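Filed under: Phones & Other Worries | 6 comments

I have spent most of this week going through the permissions on my phone, one app at a time, like a man checking his own pockets after a crowded train. It started on Tuesday, when my torch app asked whether it could know where I was. I was in the cupboard under the stairs. I'd have thought that was fairly clear from the fact that I wanted a torch.

I tapped "no", and it sulked for a moment and then lit up anyway, so it plainly hadn't needed to know. That was the bit that bothered me. If it could do its one job without my address, what did it want my address for? And how many of the others had asked me the same thing over the years, when I was in a hurry and had my thumb ready?

I should explain that I am not a technical person. I can change a plug and I once got a printer working by being rude to it. But the settings menu on a phone is all written down in ordinary words if you go and look, and I had an evening free and nothing on the telly.

My phone has 135 apps on it. I use perhaps a dozen. The rest have crept in the way carrier bags do. There's one for a car park in a town I've visited once, and one for a café that has since closed. There were two separate compasses. I live in the same place I have lived for years and I know which way north is, or at least I know which way the chip shop is.

The worst offender by some distance was Mercado, which I put on in January to get money off a kettle. Mercado is a shopping app. It sells kettles. It had permission to use my camera, my microphone, my contacts, my photographs, my calendar and my whereabouts "at all times, including when the app is not in use". I had apparently agreed to all this for the sake of a discount on something that boils water. I don't remember being asked, but I'm sure I was, in pale grey letters, just above a very large green button.

It had 467 of my contacts. I don't know 467 people. I opened the list to see who they all were and it's a museum in there. Plumbers from two houses ago. Somebody saved only as "Gate". A number called DO NOT ANSWER, which I now badly want to ring. And each of them has had their number handed over to a kettle shop by me, without so much as a postcard to say so. We talk a lot about looking after our own details, and I've done my share of grumbling on the subject, but I hadn't properly thought about looking after everyone else's. They gave me their numbers so I could let them know I was running late.

Then I got to the photographs, and that took the rest of the evening.
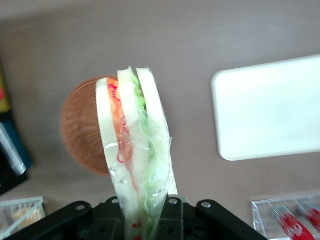 There were over 3000 of them, and every app that had ever needed one picture from me had been given the lot. You'll know how it goes. You want to send a photo of a dodgy tap to the council or the landlord or whoever, the app says "Allow access to photos?", you say yes, and from then on it can wander through the whole collection whenever it fancies. There is usually another choice, something along the lines of "selected photos only", but it sits second on the list and I had never once picked it. I've now gone back and picked it for everything. It took ages and my thumb aches.

I had a proper look at what was in there as well. I'd been thinking of my photos as dull, and most of them are. Then I came across my passport, which I'd snapped for a holiday booking. Both sides of my bank card. A letter from the hospital with my date of birth along the top. The back of the broadband router, with the password on it in nice clear print. The key safe at my aunt's, with the code showing, taken so that I wouldn't forget the code. If you wanted to be me for an afternoon, you would need nothing else. You could have my phone and be me by teatime, and quite possibly make a better job of it.

All that has gone now, including from the "recently deleted" folder, where things you've thrown away sit about for weeks in case you'd like them back. I had forgotten that folder existed. If you do nothing else after reading this, go and look in yours.

The next night I did the locks. My screen had been taking ten minutes to lock itself, long enough to leave it on a café table, queue for a scone, have a conversation about the scone and come back. It's now thirty seconds. This is very annoying, mostly when I'm following a recipe and my hands are covered in flour, but I'm told by the internet that annoying is about right. I also changed the PIN, which had been the year I was born. I won't say what it is now. I'll only say that I've been locked out twice.

After that I turned off the messages that show on the front of the phone while it's locked. I'd never thought of those as a risk. But when the bank texts you a code to prove it's really you, that code pops up for anyone who happens to be standing by the phone, locked or not. So you can have the finest PIN in the county and it won't help much if the phone is cheerfully reading your post out to the room.

I did look into paying for help. There is a thing called Hiter which promises to "watch over your digital life" for a monthly fee, and in order to watch over it, it would like access to your camera, microphone, contacts, photographs, calendar and whereabouts. I admire the nerve. Another one, Flaltum, offered to clear out fifty of my unused apps by installing itself, which I make forty-nine. (I'm being unfair, it may be very good. But I had the hump by then.) In the end I did it by hand, pressing on each little square until it wobbled and then getting rid of it.

Only one gave me any trouble. It was called Ukuvham and had a purple icon with a sort of swirl. I've no idea what it was. I opened it and it said "Welcome back!" and asked me to log in, and I tried every email address I've ever had and it didn't know any of them. Either we met a long time ago under another name or it says that to everybody. I deleted it and felt bad, and then looked it up in the shop to see what I'd deleted, and the description was one line long and said "The Ukuvham you love, now faster".

So that's me down to 50 apps, which still seems like a lot, and none of them can hear me except the ones I talk into. The map knows where I am while I'm using the map. The weather knows roughly which town I'm in, and it still gets the rain wrong, so I don't see that the exact street was helping.

Mercado has emailed to say it misses me. It has sent me a voucher for a toaster. I need to download the app to use it, and I want it noted that the toaster is a good one, and that I've left the email in my inbox while I think about it.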